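Plomeck on paper

7/13/21

The second printing of Plomeck: Posters and Printed Matter came in the mail last week. Girura published the first one as an oversized hardcover with a cloth spine, and used copies have been priced out of my reach for years. The new one is a paperback, smaller in both directions, with the same plates in the same order.

The book covers the posters that the Plomeck print shop made for theaters and film clubs. Bo-ram Kwak edited it and wrote the notes. Her notes are short and stick to production: paper stock, number of colors, order in which the inks went down, size of the run. Most runs were 1000 sheets. The largest, for a summer film series at the Bellini, was 2625, an odd number that Kwak traces to a leftover paper order.

Most of the shop's work used four inks or fewer. The reproductions handle flat color well. The dark blues print slightly warm compared with the one original I own, and the metallic ink on the Zustbridge theater series comes out as plain gray. The hardcover had the same problem, so I assume the scans were reused.

The smaller page does some damage. Credit lines at the foot of the taller posters are now hard to read without a magnifier. Five of the plates run across the gutter, and in a glued binding that costs you a strip down the middle of each. On the Bellini poster the strip takes out most of the title.
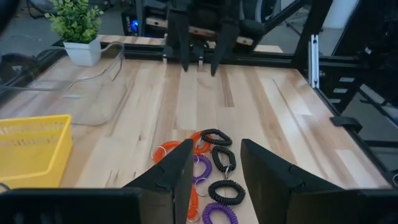
Kwak's essay on registration marks is the best part of the book. She shows how to tell a first pull from a later one by how far the red drifts from the key plate, and she gives measurements. I checked my own sheet against her table and it falls late in the run.

The index has been redone and now lists printers as well as designers. Two page references under Zustbridge are wrong; both should point to the plates in chapter 4. I wrote to Girura in February about the same mistake in their online catalog and have not heard back.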